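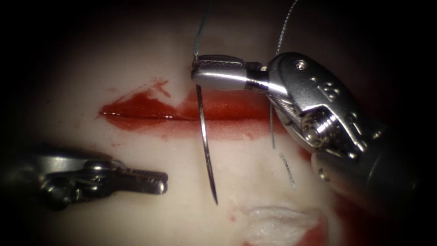 4. First fill and descaling

Your Prevar kettle arrives clean, or so the factory tells us. Rinse it anyway.

1. Take out the cardboard collar and the small bag of silica gel. The gel is not tea.

2. Fill to the MAX line with cold tap water and seat the kettle squarely on its base. If it rocks, the cable has escaped from its groove.

3. Press the switch once. The light comes on. Pressing it again turns the kettle off, a fact many owners learn by pressing it repeatedly.

4. Let it boil, pour the water away and do it all again. A faint smell of new plastic is normal for the first 2 boils. By the end of the week it should smell of nothing.

Descaling

In hard water areas, descale every 40 days. Everyone else may wait until flakes turn up in the cup.

5. Pour in 500 ml of water and one sachet of Lukix powder. Do not boil.

6. Leave for an hour with the lid shut and a note on it. Shabani Owino, who tested this model for us, left off the note, and his brother-in-law made coffee.

7. Empty, rinse three times, boil once with fresh water and throw that away too.

CAUTION: Never put the base in water. It looks washable. Wipe it with a dry cloth.

NOTE: The spout filter lifts out upwards. If it has come out sideways, order part 189 and see section 7 for how to fit it.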